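Comparing Two Robot Hands on a Sink-Wiping Task
Evaristo Benedetti
November 11, 2021
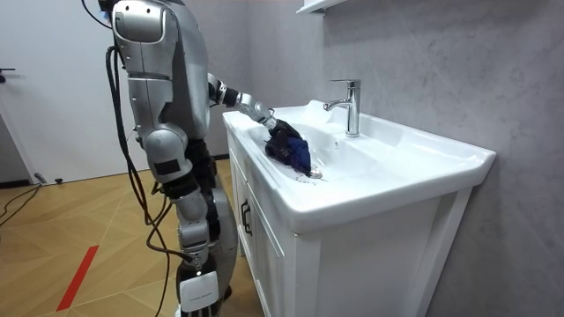

How many trials do you need before you can say one hand is better than another?
For a wiping task, plan on 27 per hand. With fewer than that, one bad grasp moves the result too much. With more, the cloth starts to wear and you are no longer testing the same thing.

This page covers how to set up a fair comparison between two hands on the same humanoid, using a bathroom sink and a cloth. I used the Fivus hand and the Ulness hand, but the steps are the same for any pair that fits your wrist flange.

What you need

A vanity with a recessed basin
Cotton cloths, all from the same pack
Both hands, with their wrist adapters
A fixed camera with a view into the bowl
Washable marker for the test marks
Tape for the floor

Step 1. Fix the standing position

Put the robot where its forearm clears the rim of the basin with the elbow still bent. If the arm is nearly straight, the wrist has no room to push down and both hands will score badly. Mark the position with tape and bring the robot back to it after each hand change. A shift of an inch or two changes the angle of the wrist at the bottom of the bowl.

Run the cables behind the robot and leave enough slack for a full reach. A tight cable pulls on the shoulder and shows up in the force log as contact that never happened.

Step 2. Match the wrist offset

The two hands are not the same length. Measure from the flange to the pad of the middle finger, enter the number in the controller, and touch the fingertip to the front lip of the counter to check it. Do this again every time you swap. I skipped it once in September and lost a full set of trials.

Step 3. Set the grip

Start both hands at 70 percent of rated grip force. The cloth should bunch up inside the fingers and stay there when you tug on it. If it slides out, raise the force a little on that hand and write down the new value. Do not change it again once the trials begin.

Use a dark cloth in a white bowl. The camera can separate the two easily, and you can tell from the video when the cloth has slipped.

Step 4. Draw the marks

Draw 4 marks in the bowl, one on each side wall, at the same height. Let the ink dry for 3 minutes. Keep the marks away from the drain, where the metal ring can catch a fingertip. You will want the drain in the wiping path, but score it separately as "caught" or "clear."

Step 5. Run the trials

Use the same recorded arm path for both hands. I store mine in Bellini, which lets me replay a path without the hand attached, and it is worth doing that once before each session to check clearance at the faucet. Then:

Place the cloth in the palm by hand.
Close the fingers and wait for the grip reading to settle.
Play the path.
Open the fingers over a tray, outside the bowl.
Score the marks, clean the bowl, and redraw.

Do not switch hands after every trial. Run a block with one, swap, and run a block with the other. Change the order on the next session so that neither hand always gets the fresh cloths.

Step 6. Score the result

Give each mark a 0, 1 or 2 for untouched, smeared or gone. Note any dropped cloth as its own column, and do not fold it into the mark score. A hand that wipes well but drops the cloth has a different problem from one that holds on and presses too lightly.

Troubleshooting

Cloth folds under the fingers on one side: rotate the wrist a few degrees toward the thumb and record the path again.
Hand stalls at the bottom of the bowl: the downward limit is set too low, or the offset from Step 2 is wrong. Check the offset first.
Grip reading drifts during a block: let the finger motors rest. The Ulness hand needed this more often than the Fivus.
Video and force log do not line up: tap the counter with a fingertip at the start of each run and align both files to the tap.

The same procedure works with the Dronero wrist camera in place of a fixed one, but mount it before Step 2, as its bracket adds to the offset.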